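Home | Talks | Notes | Contact

What I learned from buying 170 dead coats
Speaker notes, Marisol Zamudio
October

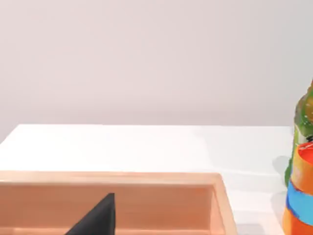 White tabletop, pale wall.

Hi everybody, thanks for coming back after lunch! I'm Marisol, I buy fabric for Bromarell, and I love wool way too much.

(wait for Mareike to fix the mic)

So, two winters ago we took back 170 old coats from customers. The plan was to shred them, spin new yarn and sell it as scarves. Easy, right? Well, the linings were polyester, the shoulder pads were glued in, and the mill at Bridow sent 24 coats straight back to us (with a very polite note).

Mareike Dreßler unpicked the rest by hand. Ask her about the buttons, she kept more than 100 of them in a cookie tin.

Slow down here.

What changed: our new coat has a wool lining, sewn pads and one kind of thread all the way through. It costs more to make and I had a big fight over the price. I'm still not sure I won!

Zovico is now trying the same thing with jackets, so grab me at the break if you want their pattern notes.

Questions, then hand over to Adjei for the dye talk.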